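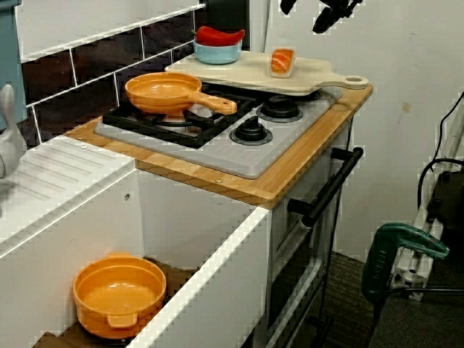 Photo: Revumdale project page, June 18, 2018

My project was a little program called Ponda that groups recipes by how alike they are and draws them as a map. I had 994 recipes from the Werkthorpe student cookbook archive, and 754 were left once I threw out duplicates and the ones with no ingredient list.
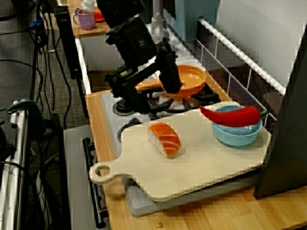
I started in November thinking the drawing part would be hard. Nope - it was the cleaning! Every recipe became a long row of numbers, one per ingredient, and "scallion" and "green onion" kept landing in separate columns until I made a lookup table by hand (two weekends, lots of cereal).
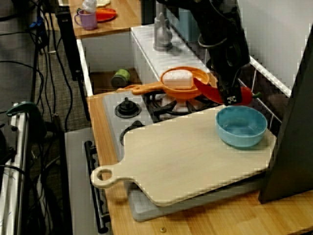 Then I squashed it all down to two dimensions and tried 40 clusters, which was a mess. With 10 I could put a name on nearly every blob. I borrowed the coloring code from Kokkonen, our older class project, and it saved me a ton of time.

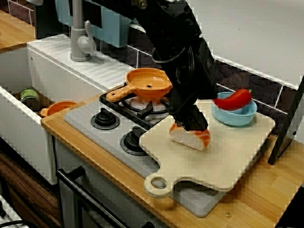 The weak spot is recipes with very few ingredients. They float off to the edges because there's so little to compare. Salmon nigiri, like the toy one on the cutting board, is basically fish and rice to my program, so it ended up next to a rice casserole. Weighting rare ingredients more helped some, and I'd try cooking methods next.

Comments

tallgrass: Did you weight salt at all? Mine swamped everything.

mapnerd2: Love the map, would love a zoom button too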